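Print | Email | 3 comments | 12 shares

Bedroom Sorting and Basket Load: Project Report
By Hyun-seo Cheon, October

2. Method

The study considered small articles left on a made bed and their transfer to a laundry basket. The Bakilana procedure from the earlier unit was used with 3 categories: wash, store elsewhere, discard. Each trial was limited to 60 seconds. Articles were classed by material before handling, so that a fly swatter and a scrunchie or fabric bundle found side by side on a blanket were recorded separately. 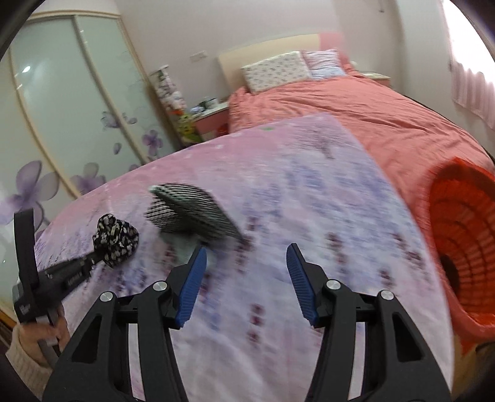
Page last changed: October, 4:10 pm

2.1 Bed surface

Patterned bedding slowed classification. Small fabric articles were harder to pick out against a floral print than against the plain coral-pink cover, and colour was therefore added to the recording sheet as a variable.

3. Basket

The basket is round orange-red plastic with slotted sides. A thin red plastic bag over the rim serves as a liner. Garments and a printed package share the one container, which the procedure treats as a mixed load requiring a second sort.

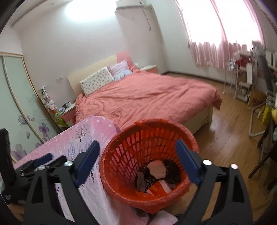
Sabina Procházka commented that a mixed load should be scored as a fault at the basket and not deferred to the second sort, as the deferral hides the error. The scoring table in Section 4 has been revised on that basis.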